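Workshop notebook, Usmont clock room
December, entry 138
Entered by L. Thaler

Work resumed at 9:10 on the Zuruvia tower movement. The going train had been left on the bench under cloth with the front plate off. All pivots were cleaned again with solvent and pegwood before any measurement was taken. The third wheel rear pivot is scored and will have to be turned down and burnished. The bushing on that side was already noted as oval in entry 129; the earlier repair there is poorly centered and should be removed entirely.

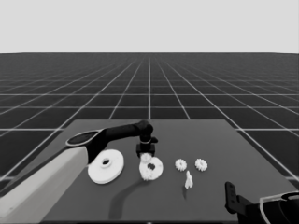 The pendulum suspension spring was inspected next. It shows a slight set near the lower chops and is to be replaced. Spring stock from Sang was checked against the old piece and is acceptable in thickness, although the width will need dressing. The old spring has been bagged, labeled and placed in drawer 2 with the taper pins.

Depthing remains the principal concern. The great wheel and its pinion run tight at one point in each turn, and the fault follows the wheel. Colleagues are asked not to file any tooth until the arbor has been tested for truth between centers. When wear is being recorded, the wheel should be viewed square to its face, in the way the white spur gear is presented in the view with the two black fingers, so that the spacing around the rim can be judged against the bore.
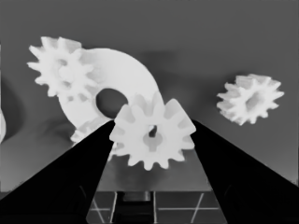
Lubrication was discussed with the Lulus bench. The heavier oil will be used on the great wheel pivots only. No oil is to be applied to the leaves of any pinion, and the residue found there has been recorded as a fault of previous maintenance. The strike train has not been opened. Its fly turns freely by hand, but the click spring is weak and a replacement should be forged before the frame is reassembled.

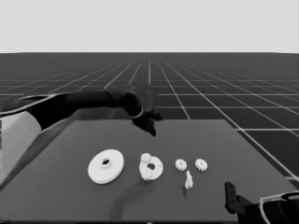
Simulated view, grayscale: five white gear-assembly parts on the table.

Outstanding: turn and burnish third wheel pivot; new rear bushing; dress suspension spring to width; test great wheel arbor. Front plate remains off. Bench lamp switch is intermittent and has been reported.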